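Subject: Re: [family-list] Mum's 80th and who is doing what
Date: Jul 23, 2026

On the list, one of the cousins wrote:

> I know we said at Easter that everyone would ring Gran in turn, but I
> think it has slipped. When I spoke to her last week she said the phone
> hadn't gone for days. I don't want to nag, as I missed my own turn in
> March. Could we have a proper list? Also, is the birthday lunch still
> on at Flelden, and do we need to bring anything? We are 36 on the
> last count I saw, and that seems a lot for the front room.

Thanks for this. I should have written sooner. I'll take the lunch first and then the phone calls.

The lunch is still on and it is still at Flelden, but it won't be in the house. We have the hall at the end of the lane from noon until five. Mum knows about the hall and is happy with it. She does not know about the slide show, so please keep that to yourselves, and tell the younger ones to do the same.

Thirty-six is the right number, including the two babies. If you haven't told me about food you can't eat, please do it this week. I have four replies so far and I know there are more of you than that. The cold meats and salads are ordered. What we still need is puddings, and someone to bring a second tea urn, as the hall one is slow. Please don't bring flowers. She had so many after the hip operation that she ran out of jugs, and she told me then she would sooner have had a letter.

On that point, several of you asked about a present. She says she doesn't want one. What I would like is for each household to write her a page or two by hand. It can be a memory of her or of Dad, or just what you have been up to. I'll collect them at the door and put them in a box for her to read afterwards, in her own time. The children can draw something if they don't want to write.

The photographs are nearly finished. There were 1,031 in the end, once the Jelus cousins had sent theirs, and plenty of them were the same picture three times over. I have got them down to something people will sit through. If you lent me albums, they will be at the hall for you to take home.
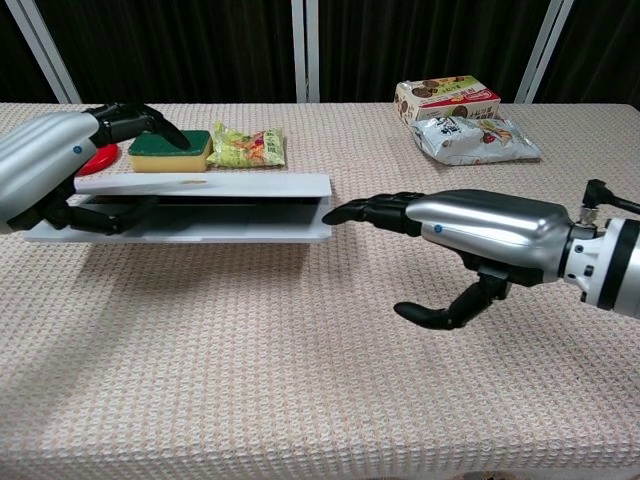
White tray on the table, beige cloth

Now the phone calls. I have gone back to the old way, with one household a week. I tried the shared calendar and half of us couldn't open it. The order is below, starting the week after the lunch:

Flelden (us)
Jelus
Farkas
Plukutance
then back to the top

I have used the place for the Plukutance lot and the surname for the Farkas side, and you all know who you are. When it's your week, ring at least 2 times, and after six if you can. She is out most mornings now and she doesn't hear the phone over the radio at teatime. If you will be away, swap with the next household and let the list know. Nobody needs to ask me first.

She likes to be asked about things. She has strong views on the bus timetable and on what has been done to the chapel garden, and she will talk for half an hour on either. She also remembers more about the early years at the shop than I had realised. I rang last night meaning to check one thing about the hall keys and came away with a story about Dad and a goat that I had never heard in my life.

For those staying over, we can sleep six here if the teenagers take the floor. The pub has rooms but wants 24 hours' notice if you are going to cancel. Parking at the hall is tight, so share cars from the house if you can.

Please reply to the whole list about puddings, so we don't end up with nine trifles again. Food needs can come to me alone.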